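3.2 Classification of eating utensils in the household inventories

The second group of records concerns objects used at the table. Of the 1,020 entries transcribed from the Clallholm inventories, 317 name at least one eating utensil, and 102 of these name a fork. Spoons and knives appear in every decade of the series. Forks are absent from the earliest rolls and become regular only in the later ones, where they are listed first with serving dishes and only afterward with the personal place setting. The order of listing matters for our purposes. The clerks worked room by room and shelf by shelf, and objects written on the same line were in most cases stored together.

The main difficulty is that the word for "fork" covers several different tools. In the Redinska dialect a single noun was used for the two-pronged carving tool, the roasting fork kept at the hearth, and the small fork used for eating. Steiner's glossary separates these by the adjective that comes before the noun, but the adjective is missing in many of the entries. We therefore assigned a class from context, using three kinds of evidence: the room in which the object was found, the objects on the same line, and the appraised value. Where the three did not agree, the entry was marked as unresolved and left out of the counts by class.

Tine number is recorded in only a small share of the entries. When it is given, the clerk writes it as a numeral directly after the noun, with no unit, and earlier readers of the rolls took this numeral for a count of pieces. Theresia Aigner's rereading of the Stistulska copies showed that the two uses can be told apart by position – a piece count comes before the noun and a tine count after it. We follow her reading throughout. Under this rule, 7 entries that had been read as sets of four become single forks with four tines. The terms used below for the parts of the fork (tine, slot, head, handle) are those of the modern four-tined form shown in Figure 4. 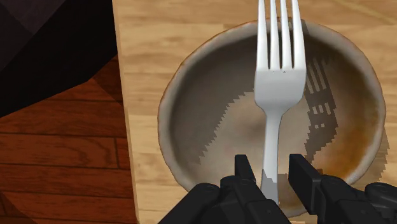 Figure 4. Four-tined fork in a round ceramic bowl (computer rendering). The slots between the tines end in a rounded base at the head.

The shape of the slot base is of some use in dating. A fork cut from sheet with a saw tends to have a square or V-shaped base, and the rounded base calls for an added step of drilling or filing before the tines are separated. The inventories do not describe the slot, but the repair accounts sometimes do. A charge for "opening the roots" of a fork occurs several times in the later accounts, always next to charges for sharpening and straightening. We take it to mean the widening of the slot base, which would make the piece easier to clean. The alternative proposed by Steiner, that the phrase refers to the joint between head and handle, is possible for forks with a separate handle but does not suit the pieces listed as made in one part.

Bowls raise fewer problems. They are listed by material and by size class, and the size class is stable across all of the clerks. A fork and a bowl share a line less often than a spoon and a bowl, as would be expected, and most of the shared lines come from kitchens. We do not treat a shared line as proof that the two were used in the same meal. Storage in an open bowl on a shelf or table was common for small utensils of every kind, and the Clallholm clerks used the same wording ("in the bowl") for objects stored and objects in use.

Entries with damaged or missing line ends were coded separately and are not included in Table 2. The effect of leaving them out is tested in Section 3.4, together with the effect of the position rule on the spoon counts.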